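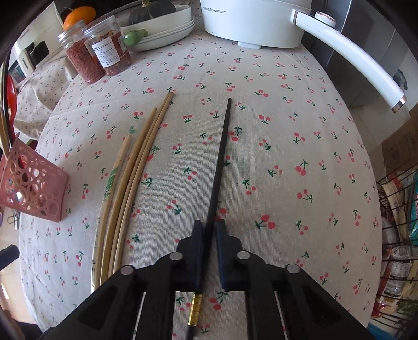
### 4.2 Single pieces and the idea of a complete set

In the previous section we discussed how households speak of their cutlery when it is new. The present section concerns what happens to a set after one of its pieces is lost. The question was not in our first version of the questionnaire. It was added after Arif Wattimena noticed, in the early interviews in Clakorcombe, that many people had a separate place in the kitchen for pieces without a partner, and that they talked about these pieces more willingly than about the others.

Of the 206 households which returned the questionnaire, we visited 13 for a longer conversation in the kitchen. In both groups the word "set" was used in two different senses. For knives and forks, a set was still called a set when one or two pieces were missing, and guests were simply given a fork from another drawer. For chopsticks the rule was stricter. A pair was complete or it was not a pair any more, and a single stick could not be laid on the table for a meal.

The strictness depends on how easily one stick can be told from another. Plain wooden sticks, bought in packets of 20, are mixed freely, and most respondents could not say which two had been sold together. A black chopstick with a gold-coloured metal band, such as the one in Figure 3, asks for a partner with the same band. One woman in Jelberg explained that she would serve her family with two plain sticks of different age, "but never one with gold and one without". Similar remarks were made about painted ends and carved ends, although less often.

The single sticks are seldom thrown away. Respondents reported using them for testing a cake, for stirring paint, for supporting a young tomato plant, and for cleaning the narrow neck of a bottle. In Majimbun, 5 of the visited households kept one near the stove only for turning food in the pan. It is interesting that the decorated sticks, which cost more, were used in this way less than the plain ones. They remained in the drawer, sometimes for years, because the owner still hoped to find the other. We follow Eder in calling this a "waiting" object, that is, an object which has lost its use but has kept its place.

The table covering entered the conversations in an indirect manner. When we asked for which occasions matching pairs were necessary, several people answered by naming a tablecloth and not a meal. A printed everyday cloth, with fruit or small flowers (Figure 3 has cherries on a cream ground), allowed more freedom than a plain white one. Johanna Eder has proposed that the cloth works as a sign of how carefully the rest should be chosen. Our material agrees with her proposal in general, but we have too few white cloths in the visited homes to test it properly, and we return to this weakness in Section 6.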